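**Re: [wagon-list] Sakis rear wheel bearing – press or bolt-on?**

From: Vinh Diệp
To: wagon-list

Ghassan Qaisi wrote:

> Hi all, new-ish here. Bought the Sakis wagon off my cousin last winter,
> the 3 liter, front drive. It's got a hum from the back that starts at
> maybe 40 mph and goes up with speed. Changes a little on a long left
> hander. Tires were rotated, no difference at all.
>
> Local shop says both rear hubs plus "while we're in there" bushings,
> and wants 3,740 for the lot. That is most of what I paid for the car.
>
> Questions. Are the rears pressed in or is it a bolt-on hub? Is the
> Grutix part any good or do I have to go to the dealer? And does the
> wheel speed sensor come with it? I've done brakes and struts on other
> cars, never a bearing.
>
> Thanks
> Ghassan

Ghassan – don't pay that. Writing this on lunch so forgive the mess.

Bolt-on hub in the rear on the front drive cars. Four bolts from the back side. No press. The all wheel drive ones are pressed and those are a pain, Hường did hers and can tell you about it, but yours is the easy one. Check your build plate anyway, there was a run of wagons in June of the changeover year that got the later knuckle and the bolt heads are a different size. Same job otherwise.

First figure out which side. If it gets louder in a long left hander the weight is going onto the right side, so right rear is my guess. But you said "changes" and didn't say which way. Louder or quieter? Go find an on-ramp and do it again with the radio off. Then jack the back up, stands under it, spin each wheel with one hand and hold the spring with the other. A bad one you can feel through the coil, kind of a gritty buzz. Works better than listening. Grab it at 12 and 6 too and rock it, though mine had zero play and was still howling.

I'd only do the bad side. Fereshteh will disagree with me, she always does them in pairs. I did my right one at 67 thousand and the left is still the factory one.

Parts. Grutix is ok. I've had one on for 3 years and no noise out of it. The cheap no-name ones off the auction sites, no. Diễm put one of those on and it was humming again before she'd finished the bag of bolts it came with (her words). Koltus sells the hub with the dealer style seal and that's what I'd buy today if they have it, costs a bit more. Either way make sure the listing says WITH tone ring. There are two part numbers and they look identical in the pictures. Without the ring your ABS light comes on and you get to take it all apart again.

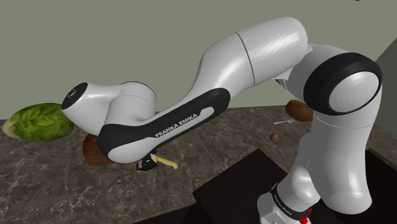
Sensor is seperate and stays in the knuckle. One small bolt, internal hex. It will be stuck. Do not twist it with pliers, the plastic snaps and then you're drilling. Soak it the night before, and if it still won't budge leave it where it is and unclip the harness at the inner fender instead, you can do the whole hub with the sensor in place if you're careful pulling it straight back.

Order I do it in:

1. Crack the lug nuts loose on the ground, then up on stands. Chock the fronts, parking brake OFF or you won't get the rotor off.
2. Caliper and bracket off, hang it from the spring with wire. Don't let it dangle on the hose.
3. Rotor off. If it's rusted on there are two threaded holes in the hat, run bolts in evenly and it pops.
4. Four hub bolts from behind. Breaker bar. The upper front one is tight against the arm, you want a shallow socket, a deep one won't fit.
5. Hub out. This is the part that takes all afternoon if you live where they salt.

For step 5 – back the four bolts out halfway, leave them in, put a short extension on a bolt head and hit that. Go around in a cross. A little at a time. Slide hammer if you've got one or can borrow one, Khúc in the old strip mall by the tire place rents them, they want a deposit but you get it back.

Clean the bore really well before the new one goes in. Wire brush, then a wipe of anti seize on the bore only, thin, nothing on the bearing face. If there's rust left on the mating face the hub sits crooked and you'll feel it in the brake pedal a month later. Ask me how long I blamed the rotors for that.

New bolts if they come in the kit. Torque is in the manual and I'm not going to give it from memory, somebody did that on here a few years back and it was the front number. Fereshteh has the scan of the rear suspension pages, Fereshteh can you send him that? The old link in the archive is dead.

About the bushings – have the shop show you. With a pry bar, on the lift, while you're standing there. Surface cracks on those are normal, mine have looked awful forever. If the arm moves around when they lean on it then sure. But it's a different job and doesn't need doing the same day, the hub comes off without touching any of them.

Time wise, first side was all of a Saturday type day for me with two parts store runs. Should be a couple hours if nothing fights you. I got roughly 3,000 miles into the hum before I did anything about it, wouldn't recomend that, the noise gets bad and then the play comes on quick.

Oh and brake pads, look at them while you're there. If they're close just do them.

Let us know which side it was. And what the sticker says for the build month, I'm trying to keep a list of who has the later knuckle.

Vinh

p.s. Diễm do you still have my 3/4 drive bar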